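Progress report to the Plisis small grants fund: shared kitchen and repair room, Brimov House
Period covered: March to June

We are very pleased to be writing this one! At the last report we had a room with a sink, a pile of donated furniture and a long list. Four months on the room is in daily use, and the part your grant paid for (worktops, drying racks, storage and the sorting of all the bits and pieces) is nearly done.

Worktops and tables

The grey tables from the old Visness canteen have been moved in and levelled. We had put 600 pounds aside for new tops and decided in April not to spend it. The old ones are solid and flat, they take a good scrub, and the marks on them do no harm to anybody washing cups or mending a lamp. We would like to move that money to shelving, if you agree, and there is a note on this at the end.

Dish racks and trays

We wanted racks that could stand on any table, so that a group can wash up at one end while another group gets on with something else. They have been a real success. People also use them to stand up chopping boards and baking trays, and we have started putting shallow cardboard trays beside them for small things such as tape, string and pens, which used to wander all over the building. 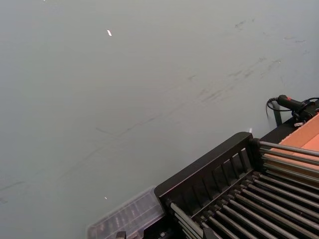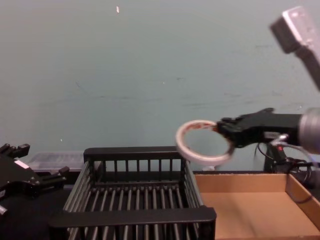 Black racks on the tables, June

The cardboard trays are a stopgap. They cost us nothing and they have taught us a lot about which sizes are handy, but they go soft if they meet a wet sleeve, and we have replaced several already. Srisuk have quoted for 25 plastic ones in two sizes and we hope to order them next month.

Sorting and labelling

This took far longer than planned and was much more fun than it sounds. Everything that came with the room has been gone through, cupboard by cupboard. We ended up with 46 boxes, all labelled on the short side so they can be read on the shelf. Duplicates went to the Visness site, who were short of mugs and very glad of them.

Use of the room

Five groups now have a regular slot, up from two in March. The late afternoon is the busiest time and we have had to ask people to clear their table by 6 pm so the evening cooks can get in. So far this has worked well, with a bit of grumbling over half-dried plates.

Still to do

The shelves on the back wall, a second drainer by the sink and better hooks for the tea towels. The shelves are the big one. With the worktop money moved across we could have them up before the end of the summer, so an early answer on that would help us a great deal.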